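Casserole inox de dînette : reflets, traces et légumes en plastique, vous faites comment ?

Forum > Maison > Jouets et rangement

Nassoro Ogola
posté en octobre

Bonjour à tous, je fais vite, je suis entre deux trucs.

J'ai récupéré une petite casserole inox (une vraie, pas un jouet) pour aller avec des légumes en plastique : aubergine, maïs, piment, plus un orange et jaune dont je sais jamais si c'est une carotte ou un poivron. Et deux bols blancs. Le tout sur une table gris foncé, mate. Photos prises vite fait :
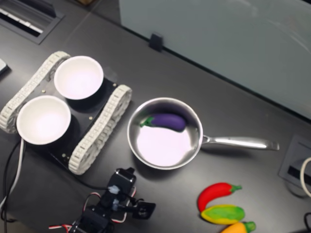
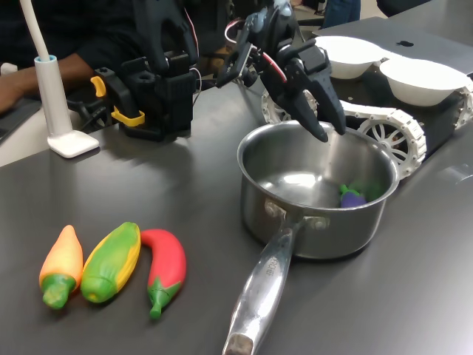

L'aubergine dans la casserole, sur les deux photos.

Mes soucis, en vrac :

- le fond de la casserole. Ça brille énormément, et à chaque lavage j'ai des auréoles blanches qui reviennent. Vinaigre ? bicarbonate ? J'ai lu tout et son contraire.
- les légumes. Lavage à la main ou panier du lave-vaisselle ? J'ai peur pour la couleur de l'aubergine, c'est elle qui sert le plus.
- la table. Métal directement dessus, est-ce que ça va finir par rayer ? Le plateau vient de chez Lavside, acheté 125 euros, j'aimerais bien le garder propre un moment.
- et le manche. Long, en métal, il dépasse du bord dès qu'on pose la casserole n'importe comment. Trois fois par terre déjà.

Budget : pas grand chose. 15 euros max pour des produits ou un tapis.

Merci d'avance !

Obadia Okoth
Membre, 124 messages

Salut Nassoro,

Alors dans l'ordre.

Auréoles : c'est du calcaire, rien de grave. Vinaigre blanc tiède, un fond, tu laisses dix minutes, tu frottes avec le côté doux de l'éponge, tu rinces et surtout tu ESSUIES tout de suite. Si tu laisses sécher à l'air ça revient, produit ou pas. Le bicarbonate c'est plutôt pour le gras brûlé, pour des légumes en plastique tu n'en auras pas besoin. Jamais de paille de fer, sur un fond brillant ça se voit à vie. Et jamais de javel non plus, ça pique l'inox.

Autour des rivets du manche, côté intérieur, ça s'encrasse : vieille brosse à dents. Pareil s'il y a des lettres en creux ou en relief sur le manche.

Légumes : à la main. Eau tiède, goutte de liquide vaisselle, torchon. Moi j'ai passé un lot Marchetti au lave-vaisselle, programme éco pourtant, les rouges ont terni et une tige verte s'est décollée. Attention aussi à l'eau qui rentre par la petite couture si c'est moulé en deux parties : tu secoues, si ça fait floc floc tu mets à sécher tête en bas sur un torchon, une nuit. Sinon moisi dedans et là c'est poubelle.

Table : le métal sur du mat foncé, ça ne raye pas forcement mais ça lustre. Au bout d'un moment tu as des ronds plus brillants que le reste et ça ne part plus. Un set de table en silicone et c'est réglé, j'ai payé le mien moins de 15 euros, marque Selia, il se rince sous le robinet. Prends-le assez large pour que le manche soit dessus aussi.

Pour le manche : toujours tourné vers le milieu du plateau. Comme sur une vraie cuisinière en fait. Autant prendre l'habitude avec une casserole vide !

L'orange et jaune je dirais carotte, mais bon.

cesen_b
Nouveau

lave vaisselle 100 fois sans problème chez nous. Faut pas se prendre la tête c'est des jouets. Panier du haut et basta

pour le manche tu peux le scier sinon

Nassoro Ogola

Scier non merci :)

@Obadia super complet, merci. Vinaigre essayé ce midi, auréoles parties en une fois, j'ai essuyé direct. Le floc floc j'ai vérifié : le maïs, oui... il est tête en bas sur un torchon. Les autres rien.

Une dernière : les bols blancs, intérieur brillant, même traitement ? J'ai des petites marques grises au fond, comme des coups de crayon. J'y mets des cuillères en métal des fois.

Obadia Okoth
Membre, 124 messages

Oui les marques grises c'est du métal déposé par les cuillères, pas des rayures (en général). Pâte de bicarbonate et un peu d'eau, au doigt, petits ronds, rinçage. Là par contre oui, bicarbonate. Si ce sont des bols en plastique vas-y doucement, essaye d'abord dessous. Il existe une crème Cesen pour ça mais pour deux bols je n'acheterais pas.

Et passe aux cuillères en bois.

Nassoro Ogola

Ok je tente ce soir. Pour le tapis je prends le silicone, reste à choisir la couleur. Merci encore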